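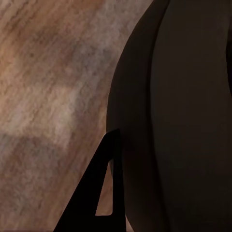 Minutes of the Bulbridge handling group

10 March 2022, held in the upstairs room, with two members joining by phone

1. Opening and last time's minutes

The chair welcomed everyone, and gave a special hello to the two new members from the Surdu side, who had been promised a short meeting and were very good about not getting one. The previous minutes were agreed with one small fix: the spare cable mentioned under item 4 belongs to Surdu and should go back to them (it has been in our cupboard since October, and we are sorry about that).

2. The gripper fault in the simulated runs

This took up most of our time, so the note is longer than usual.

The software lead took us through what happened. The Ateo controller was set going overnight on the close-range vessel task, 953 runs in all, on the wood-surface setup with the dark vessel. In 6 of those runs the gripper closed on the vessel and then kept on closing. The force reading went up past the limit we had agreed, the stop should have come in, and it didn't. Each of the 6 carried on until the run timed out by itself.

The group was glad, and several people said so warmly, that all of this came up in simulation. All the same, the very same stop code is meant to go onto the real arm at Bulbridge, so we agreed to treat it as a safety matter and log it that way. The chair asked that we not call it "the glitch" in the log, as it makes it sound smaller than it is.

There was a good long talk about the cause. What we know so far is that the force check runs only when the controller believes the finger is touching something. With the finger right up alongside the curve of the vessel, the contact signal flickers on and off, and every time it drops out the check starts its count over again. The count never gets to 5, so the stop never fires. The software lead replayed two of the bad runs and the pattern was plain in both. The other four have not been replayed yet, and we were asked to keep an open mind about them.

One of the Surdu members wondered whether the shape of the finger had anything to do with it, with that long slim opening through it, and whether the contact model treats it as a solid wedge. It was a very fair question and we didn't have the answer in the room. The modeling lead will look at the collision shape and write back to everybody.

Somebody also asked whether the dark vessel was simply hard for the vision part to pick out. The view was probably no, as the check doesn't use the camera at all, but we will try the same task with a paler vessel anyway, seeing that it costs us only an evening of computer time.

3. What we do until it is fixed

After some back and forth it was agreed that the Ateo controller stays off the real arm until the group has met again and said yes. The older controller may still be used for demonstrations, at the reduced speed setting, with a person at the stop button the whole time.

The proposed fix is to have the force check run all the time, contact or no contact. The software lead thinks this is a small change. A colleague reminded us, very kindly, that the last small change took three weeks, and there was some laughter. The new version must get through 300 runs of the close-range task with no missed stops before we even talk about the arm, and then the full overnight set again after that.

We did not settle whether the force limit itself is too high. Opinions were strongly held on both sides of the table and we'll come back to it with the numbers in front of us.

4. Letting Skullari know

Skullari use an earlier copy of the same stop code on their packing line. The chair will call them tomorrow morning, and follow up in writing with the run logs attached. It was felt that a call should come first, as a bare email on this kind of subject can land badly. We don't know whether their copy has the same fault, and the chair will make that clear.

5. Actions

Software lead: replay the remaining four bad runs; write the change to the force check.
Modeling lead: check the collision shape of the finger; set up the paler vessel.
Chair: call and write to Skullari; enter the fault in the safety log.
Surdu members: send over their own notes on contact dropouts, which sounded very useful.

6. Any other business

The heating in the upstairs room was raised again. The chair has asked about it twice and will ask a third time.

Thanks were given to whoever brought the lemon cake. Next meeting to be set once the first batch of new runs is in.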